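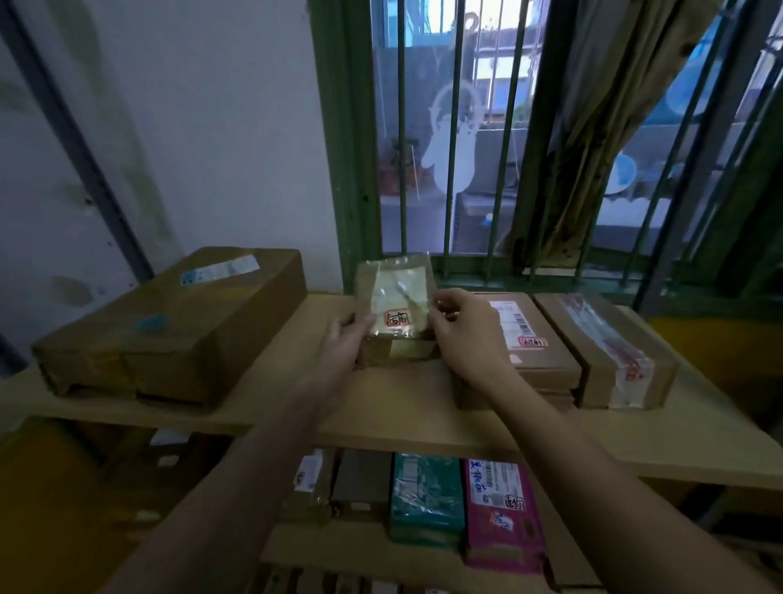
Parcel shelf, second pass

Home | Notebook | Shelf log | Contact

November 23, 2020

Today I worked again on the shelf by the window. The question is the same as in April: how should parcels be placed so that the next person finds one without lifting all the others? Ionuț wants a computer list. I want first that the shelf makes sense to the eyes.

What I do for now:

Top shelf is for boxes. The big brown box lies flat on the left, long side to the front. Other boxes stand beside each other on the right.

Lower shelf is for parcels that can stand like books. The grey flat one stands well next to the teal one. For the pink and white mailer I am not so sure. A soft mailer wants to lean, and it must have a neighbor on each side. I will try a bookend from the Zemmont cupboard.

Labels. The small parcel in wrinkled plastic took me the most time. Its yellow-green label is only partly visible through the wrap, and the eye goes first to the little red and white sticker with the handwriting. So I propose that we read the handwritten mark first and the printed label second. Teodor does the opposite. We should choose one way and write it on the wall.

Tried two orders with the log sheet, by size and by shelf number. By size I needed 12 minutes for the whole list, by shelf number 9. It is one trial only, and I already knew where many things were, so please do not repeat this number to Viorica as a result.

Entry 246 in the log has no shelf written. Same handwriting as entry 243, I think it is mine. To correct.

To do:
– ask So-yul to read me the handwritten characters, I copy them badly
– thicker marker, the Grometti one is dry
– wash the wall on the left, the stains are ugly
– decide about the boxes under the lower shelf, my back does not like them

Comments

So-yul Joo: I can read them for you after lunch. Please write them big, your last copy had one stroke too many.

Teodor Ursu: Printed label first! The handwriting is different with each sender.

Nelu Văduva: Bookend is in my drawer, sorry. Take it.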